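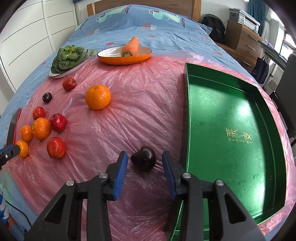
What should I line home-made gripper fingers with so they hold fruit without bruising it?

springonion_bench
posted 8/8/18

I'm building a two-jaw gripper at home for a little arm that will (one day!) move fruit from a bowl to a tray. The fingers are hard black plastic and everything slips off them. If I squeeze harder I get dents, and I've already ruined a peach. I've tried masking tape, felt, and the fingers off a washing-up glove, which kept rolling up at the ends. The jaws open to 92 mm and close with one Wallden servo. I don't have a force sensor and would rather not buy one yet. Is there some sort of pad I ought to be using, or have I got the whole thing wrong?

marrowandbolts

Soft rubber is what you want, as long as it's thick enough to squash a bit before the fruit does. I use 5 mm sheet on mine and I've been very happy with it. The washing-up glove was a decent idea but it's far too thin, so all it gave you was a bit of stick and no cushion at all.

I went through much the same thing over the winter, so I'll ramble on a bit, sorry. My first pads were a Prantl sponge strip, the self-adhesive stuff meant for draughty doors. Lovely and squashy for an evening and then it stayed flat, and the sticky side crept sideways every time I lifted anything heavy. Rubber springs back, so get that. Fix it properly too. Contact glue works if you roughen the plastic first with coarse sandpaper and wipe the dust off (I skipped the wiping and had to do one finger again). Cut the pad a touch longer than the finger and fold it over the tip, otherwise the hard corner finds the skin of whatever you're picking up.

Clean the rubber before you judge it! New sheet often has a powdery film on it and it's slippery as anything. Warm water and washing-up liquid, let it dry, try again. I nearly threw mine out before I thought of that.

For practice, work the jaws by hand first and leave the arm out of it. You feel straight away where the fruit wants to slide, and you can put it right before there's a servo involved. I'd start with small things such as plums and mandarins and only then go up to a big orange. Plums are smooth and they skid. Mandarins have loose skin, so the outside moves and the inside doesn't, very odd the first time. An orange is kinder to hold but it's wide and it's heavy, and you need the jaws well open before you get near it or you just shove it along. Keep a few different sizes out together, with other fruit close by, as a single orange on its own teaches you nothing about getting the fingers in between.

One more thing, check the screws at the joints after every session. Mine worked loose and I blamed the rubber for a whole week.

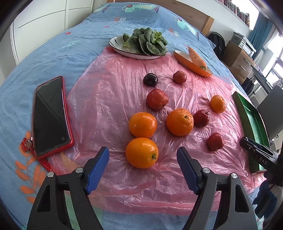
If you only have the one servo

You don't need the force sensor. What I did was set a closed position for each sort of fruit and let the pads soak up the difference. Close until it just touches, note the servo number, then go on by 2 degrees at a time until you can lift it without it turning. Write that down and stop there. It won't cope with a tiny plum and a huge one on the same setting, but for a bowl to tray job it does very nicely. If the servo buzzes while it's holding, you've gone too far, so back it off. I cooked one in March by leaving it buzzing while I made a cup of tea.

lid_of_the_tin

Hot glue. Just blob it on in stripes. Did mine in ten minutes and it picks up eggs.

wobbleshelf

I'd go along with the first answer on rubber, but I wouldn't glue it for good until you're sure of the shape. I used double-sided carpet tape for the first round and changed the pads a lot before settling. We have a box of offcuts at the Trestov workshop and I tried most of them. Bicycle inner tube was grippy and left black marks on a pear. Silicone baking mat was clean but slid on anything damp. The stuff I ended up with was soft rubber out of an Adeo bag, bought so long ago that I couldn't tell you which shelf it came off.

Hot glue stripes do work on eggs, to be fair, but they went hard and shiny on me and then the plums shot out sideways.

Something I'd look at before the pads is whether your two jaws stay parallel as they close. If they pivot like scissors the fruit gets pinched at one end and squirts forward, and no rubber will cure that. Mine did it with anything round. I made longer linkages, 8 mm longer each side, and the fingers now come together flat. Hold a ruler against each one halfway through closing and you'll soon see.

springonion_bench

Thank you all, that's loads to be going on with! I've just done the ruler test and they're nowhere near parallel, so I'll be remaking the linkages before I buy any rubber. Will the longer ones still fit under the original screws, or did you have to move the holes?

wobbleshelf

Same screws, but I had to drill the outer hole again. Do both sides clamped together so they match.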